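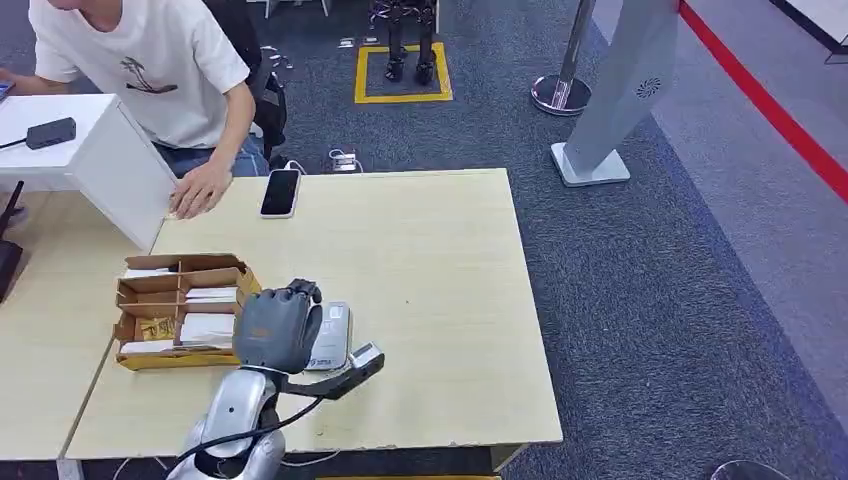

*La mano en la esquina de la mesa, con el panel blanco al lado.*

26 de junio de 2020

La Fundación Plomer ha anunciado que dona 571 grabados al museo de Ultdale. Lo leí por la mañana en el boletín del museo y llevo desde entonces dándole vueltas, porque conozco una parte de esa colección y no esperaba que saliera de la casa donde estaba.

Son sobre todo aguafuertes y litografías de posguerra, con bastantes pruebas de estado. Hay también 4 cuadernos de taller del grabador Nazarenko, que para mí son lo mejor del lote. En mayo se había dicho que irían a subasta en Piteck, en 2 sesiones, y yo ya daba por hecho que acabarían repartidos. La nota no explica el cambio.

Lo que sí explica es el calendario. Primero se hará el inventario y la revisión del papel, y después se expondrán 100 piezas en la sala baja. El resto queda en depósito y se podrá consultar con cita previa. No dice nada de digitalizar los cuadernos, y he escrito al museo para preguntarlo. Si contestan, lo añado al final de esta entrada.
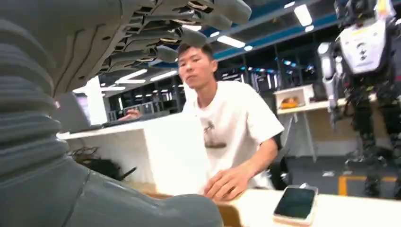
*Sentado, mirando un poco hacia la izquierda.*

Tengo una duda con la sala baja. La última vez que estuve, la luz entraba directa por la tarde y habían puesto unos estores bastante finos. Para óleo puede valer, para papel no. Supongo que lo tendrán previsto, aunque en la nota solo se habla de vitrinas nuevas.

También me gustaría que conservaran el orden de las carpetas. Plomer las guardaba por impresor y no por artista, y así se ve muy bien qué tintas y qué papeles usaba cada taller. Si se reordena todo por apellidos, esa información se pierde o queda escondida en una ficha.

La entrada al museo sigue siendo con reserva. Yo iré cuando abran la exposición y pediré cita para ver los cuadernos.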